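Notebook, 31st March. Ball wear and rebound, set 4

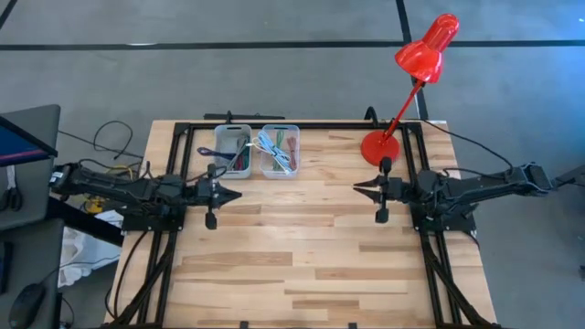 Bench 2, butcher-block top, both arms facing in.

Continuing from set 3. Question from the league office is still the same: do the match balls used by the Cloltidden under-16 and senior sides drift out of tolerance before the midseason swap, and should the swap be moved up from June.

Stock: balls from two suppliers, Dusska (stitched) and Gernier (bonded panels). All inflated to the same gauge pressure with the same pump, left overnight in the storage room, topped up in the morning. Nhi Ngô did the topping up and logged the losses. Dusska balls lost more than Gernier overnight, which matches set 3. Valves were not re-oiled this time. Should have been.

Rebound rig is unchanged. Drop onto the steel plate, height read off the side scale on video. Eduardo re-leveled the plate before the first drop. It had crept at the back left foot again. Put a lock nut on it.

Drop counts: 300 planned, 291 usable. The nine rejects were bad releases where the ball left the cup with visible spin. Eduardo wanted to keep four of them. I took them out. The spread is small enough already that a few spinning drops would move the Dusska mean.

Results so far, not final:
Dusska new: inside the band, toward the top.
Dusska after 800 kicks on the wall machine: inside the band, low end. Two balls under it.
Gernier new: mid band.
Gernier after 800: mid band, no real change.

The two low Dusska balls are both from the older carton. Zdeňka Gajdoš checked the stitching under the lamp and found one opened seam near the valve on the first ball. Nothing on the second. Weighed both dry, both fine. Bladder is the next suspect. Do not cut them open until Fumiko has her circumference readings.

Circumference: Fumiko Hattori has done 64 readings with the tape and wants to repeat with the hoop gauge. The tape gives a different number depending on who pulls it. Mine come out consistently smaller than hers. Agreed that she does all of them from now on and mine get struck from the sheet.

Water uptake not started. The tank is still draining slowly and the filter is on order through Phromma. If it doesn't come we can borrow the shallow tray and turn the balls by hand, but then the figures won't compare with last season's.

Wall machine: the counter skipped during the second Gernier run. Herman caught it from the audio, where the impacts and the display didn't agree. Recounted from the recording and ran the missing kicks afterward. The sensor bracket was loose. Tightened, marked with paint pen. If the paint line breaks, stop the run.

One correction to the set 3 page. I wrote that the plate temperature was logged for every drop. It was logged at the start of each block only. Column header fixed in the sheet, old page left as is with a note in the margin.

On the swap date: I would not tell the league anything yet. Two balls from one carton is thin. Herman thinks we should at least warn them about the older carton, and I have no objection if he words it that way.

To do:
Oil valves, all balls, then repeat overnight loss.
Hoop gauge readings (Fumiko).
Ask Dusska for the batch code on the older carton.
New felt for the release cup.
Copy the raw video off the rig laptop, disk nearly full.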